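Home Shop > Automation & Motion > Arms and Grippers

Tape grid on kraft paper: worth keeping, or do I need a real fixture plate?

clivgate_bench
October 19, 2026

I share a workshop with a few other hobbyists and we've been building up a pick-and-place bench since August. The arm is bolted to its own white plate and the rest of the table is brown kraft paper with dark blue tape laid out in squares. The idea was that I could say "tray goes in that cell" and anyone could set it up again the next evening.

It sort of works! The trouble is that my tape job is not great (one line across the middle is downright wavy) and I've been teaching positions off the tape corners. Yesterday I put the tray back where I thought it belonged and the gripper came down 14 mm off, which with a gripper this small means it just pokes the rim. I've retaught the same pickup so many times I could do it in my sleep.

So do I pull the paper up and buy a drilled plate, or is there some cheap trick I'm missing? The Brarkach plates look lovely but I've already spent more on this than I told my family.

Mindau

Keep the paper. Tape is fine for people, it's just no good for the robot. You want the grid to tell YOU which cell, and something solid to tell the tray where to sit.

What I did on mine: screwed two short strips of scrap wood down in an L shape, right through the paper, and pushed the tray into the corner of the L every time. Then I made a user frame from that corner, three touches with a pointed rod in the gripper, and taught every pickup relative to that frame. If the L ever gets moved I touch the three points again and all the pickups come along with it. I ran 100 cycles the first night and went home happy.

Also, go slow on the first pass after any change, and keep the stop button where your hand already is. Mine used to live under a pile of cables. Bad idea.

And re-lay that wavy line sometime. Snap a chalk line first, then tape along it. Paper creeps when the air gets damp, so I'd leave a bit of slack at the edges too.

tinplate_joe

buy the plate. you will anyway

clivgate_bench

Ha, maybe next year. Going with the L for now. I'll cut the strips tonight and try the frame thing, I've only ever used the base coordinates so it may take me a while. Bench as it stands, before any wood goes down: 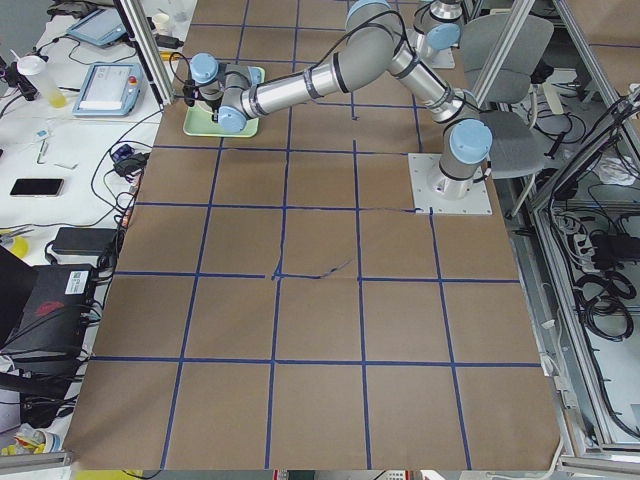
Mészáros wrote in to add that the L only helps if the tray's own corners are square, and that a molded one with rounded corners should be pressed against the long strip first and then slid along to the short one, the same order every time.

Viewed 1,273 times

Related threads
Touching up a user frame without a proper pointer
Does kraft paper shift under a moving arm?
Cable loops on the forearm: how much slack?
Small gripper, shallow tray, no clearance
Sharing one bench between 2 arms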